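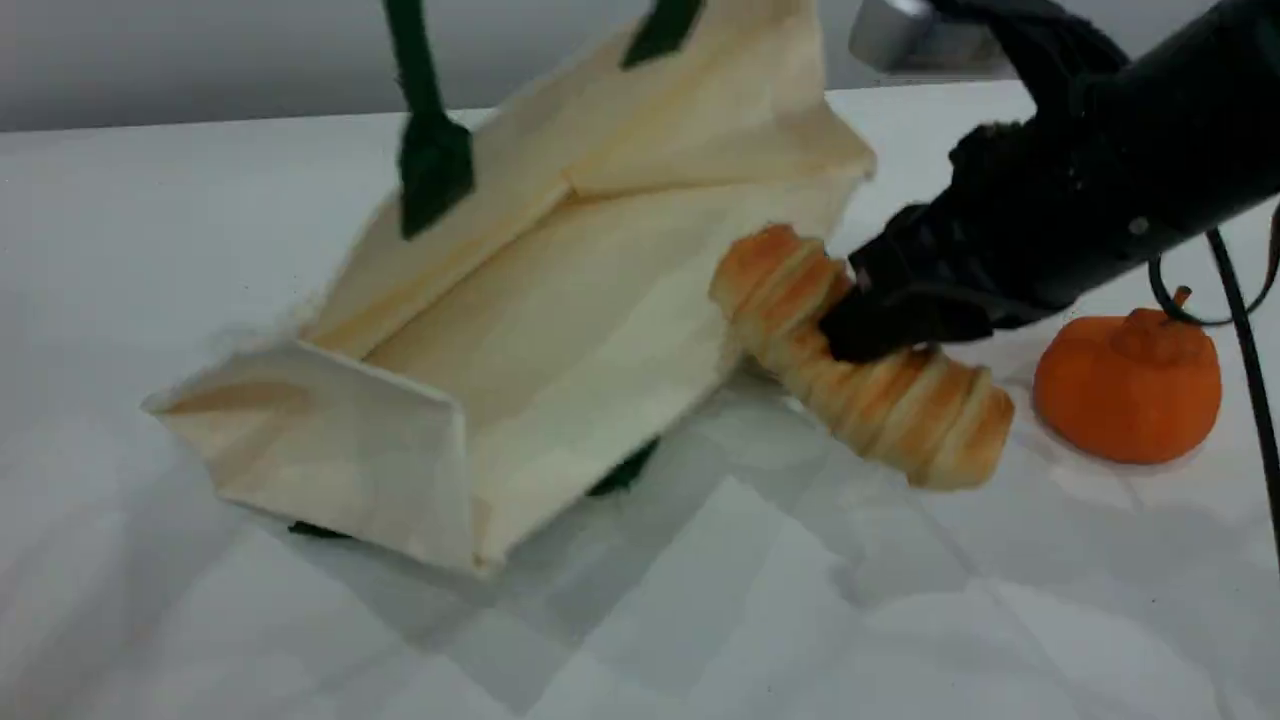 24/09/2026

Minutes of the members' meeting, Stekham Food Co-op

Quorum was met. The minutes of the last meeting were approved with one fix: the rent figure under item 3 should have read $800 a month.

**1. Bulk bins**

The new bins arrived two short. Deltus has agreed to ship the missing ones at no charge. Until then, red lentils and pearl barley stay in the back room and staff will weigh them out on request.

Members asked again for scoops tied to each bin. Agreed.

**2. Bags**

Paper bags at the register end when the present stock is used up. The co-op will order 100 canvas totes and sell them at cost. A motion to print the logo on both sides failed. A motion to print it on one side passed.

The bag-share hook by the door stays. Members are asked to wash what they leave there – several bags last month had flour and onion skins in the bottom.

**3. Suppliers**

Ó Ceallaigh is raising the price of oats and rye flour in January. The buying group compared two other mills and recommends staying, given the delivery schedule. Approved, with two opposed.

Jukura coffee has sold slowly in whole bean and well in ground. The next order will be mostly ground. One member asked for decaf; the buying group will get a price.

**4. Cooler**

The dairy cooler was serviced and the door seal replaced. The repair shop expects the compressor to need replacing within 2 years. Discussion of a used unit was put off until a written quote is in hand.

**5. Work shifts**

Roughly 22 members are behind on hours. A reminder goes out with the next newsletter. Saturday unloading is still the hardest shift to fill. Proposal to count it as double hours through January – passed.

**6. Other business**

- Parking lot: the light over the side door is out again. Landlord has been called.
- The bulletin board will be cleared at the end of each month. Undated notices come down first.
- Request for a later closing time on weekdays. Not discussed for lack of time, carried over.

**Carried over:** closing hours, cooler quote, decaf price.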